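Ticket 551: Label printer prints every second label blank
Product: Trotilar label software, with Luik desktop printer
Opened by: Birutė Pärn, Sarkotska packing room
Assigned to: Aigars Koppel
Status: Closed

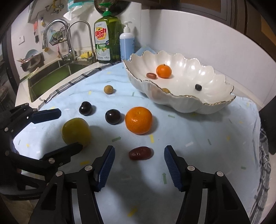

Birutė Pärn, 8:40
Good morning. Since the update of Trotilar in July our printer makes one good label and then one empty label, and so on until the end of the job. We print small price labels for fruit boxes, one roll has 2,000 labels. Half of the roll goes to the garbage. I have already turned the printer off and on, and I cleaned the print head with the pen that came in the box. Please advise.

Aigars Koppel, 9:15
Hello Birutė, thank you for the clear report. Could you please tell me:
- which label size is selected in Trotilar, under Setup, Media
- which sensor type is selected in the same window (Gap, Mark or Continuous)
- whether the empty labels also come when you press the feed button on the printer itself

Birutė Pärn, 9:52
Size is "Small 2", sensor is Gap. With the feed button I get one label for each press, as it should be. So the printer alone seems to be fine. Only from the computer it goes wrong.

Aigars Koppel, 10:20
Then the sensor reads the gaps correctly and I suspect the page length in the software. Please open Setup, Media, Edit and send me the value in the field Height. Please measure also one label with a ruler, without the gap.

Birutė Pärn, 10:48
The field says 91. The label measures 44 mm. I did not change this field, I did not even know that it exists.

Aigars Koppel, 11:05
The value 91 is the reason. The printer believes that one label is as long as two labels with the gaps, so it prints on the first and passes over the second. Please do the following:
1. Close all open jobs.
2. In Setup, Media, Edit, write 44 in the field Height.
3. Press Save, and then Apply. Save alone does not send the new value to the printer.
4. Hold the feed button until the light blinks two times, and release it. The printer will push out a few labels while it calibrates.
5. Print a test of five labels.

Birutė Pärn, 11:37
I did all the steps. The test was good, five labels and no empty ones. But then my colleague Piret Kairys printed from the second computer and the empty labels came back.

Aigars Koppel, 11:50
Each computer keeps its own copy of the media settings and sends it with the job. Please repeat steps 1 to 3 on Piret's computer. The calibration is not needed again.

Piret Kairys, 13:10
Hello, I am writing from the same ticket. My computer also had 91. I changed it, pressed Save and Apply, and printed one long job for the afternoon. All labels are printed. One question: will the next update change the value again?

Aigars Koppel, 13:34
I asked Heino Ķēniņš, who prepares the updates. He confirmed that the July update replaced the "Small 2" size with a new default. Sizes with your own name are not touched. Please use Save As, give the size another name, and select it on both computers.

Birutė Pärn, 14:02
Done on both, the name is "Box price". You can close the ticket. Thank you for the patience.

Aigars Koppel, 14:06
Closed. Internal note: add the Height check to the help page for blank labels.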